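How to put on a small gig in a cafe back room

Quick version of what I do, typed up because three people have asked me since March and I keep writing the same email. 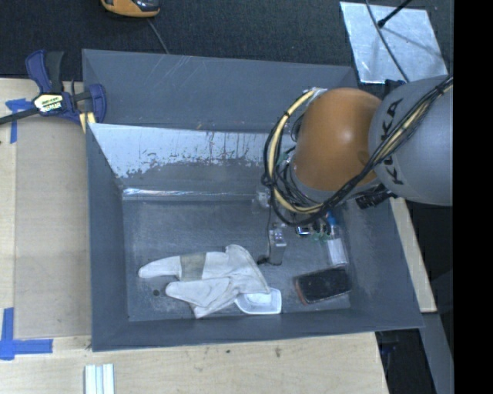
Start with the room, not the act. I know, you've got a singer in mind already. Doesn't matter. Find out what the room holds, what time they chuck you out and whether there's a piano. If there's a piano, go and play it. Every key. The one at Fusia looked lovely and had a dead D above middle C, which we found out at 6pm with the pianist sat there looking at me.

Fusia holds 51 seated, if you use the benches. I sell fewer than that. People have coats.

Money

Agree it in writing before you print anything. An email is fine. Who gets the door, who pays for the tuner, does the cafe want a minimum at the bar. I do a fixed fee for the act plus a split once costs are covered. Pay on the night, in an envelope or by transfer while they're packing up. Don't make musicans chase you.

Tickets: I charge £8 in advance and a bit more on the door. Tried free entry with a bucket once. Never again, half the room wandered off at the interval.

Licence. Ask the venue what they've got, and ask to see it. Same for the music licence. If they go vague, ring the council yourself.

The running order

Two sets with a proper break. Forty-odd minutes each. Singers will tell you they can do one long one, and they can, but the bar can't, and the bar is why the cafe said yes.

My usual evening:

5.30 get in, move tables
6.00 act arrives, soundcheck
7.00 everything off, everyone eats
7.30 doors
8.00 first set
8.45 break, 20 minutes, which will be 25
9.10 second set
10.00 done, lights up a bit, be nice but start stacking chairs

Put it on paper and give it to the bar staff as well. They're the ones people ask.

Sound

For voice and piano in a small room you need less than you think. One vocal mic, one decent speaker on a stand, maybe a second if the room is L-shaped. I borrow a little Vandero mixer with four channels and have never used more than 2 of them. Don't mic the piano unless the singer really can't hear it. Lid on the short stick to begin with, then go and stand at the back and listen.

Soundcheck with the coffee machine ON. Then ask nicely if it can stay off during the ballads. And the fridge hum, listen for that, you'll have stopped noticing it and the audience won't have.

Gaffer tape your cables down. Bring your own tape.

Telling people

Posters in windows within walking distance. Mailing list, even if it's tiny. One email three weeks before, one the week before, one on the morning. That last one sells more than the other two put together in my experience.

Write two sentences on what it'll sound like. "Jazz" is no use to anybody. When we had Cúc Kiều I put "slow standards, a couple of French songs, some very dry chat in between" and got a room full of people who wanted exactly that. She did do a third French one as an encore, which was gorgeous.

Get a photo from the act that isn't tiny. Ask early. Ask again.

On the night

Someone on the door who isn't you. Float in small change. Printed list of names in alphabetical order by surname, and check it for people who booked under their partner's name.

Introduce the act in under a minute. Say the names right, practise beforehand. I once mangled Urmas Pētersons twice in one sentence and he was very decent about it, then mentioned it between every song.

Phones off, fire exits, loos, where the bar is. Then get out of the way.

Water on the piano? No. Little table next to it.

Afterwards

Write down how many came, what you took, what went wrong. Do it that night or you wont. Thank the venue the next morning and ask for the next date in the same message.

Other rooms I'd try round here: Vivia (nice sound, awful parking) and upstairs at Vũ, no piano but they don't mind you bringing a keyboard in if you carry it up yourselves. Stairs are narrow. Measure the keyboard case first.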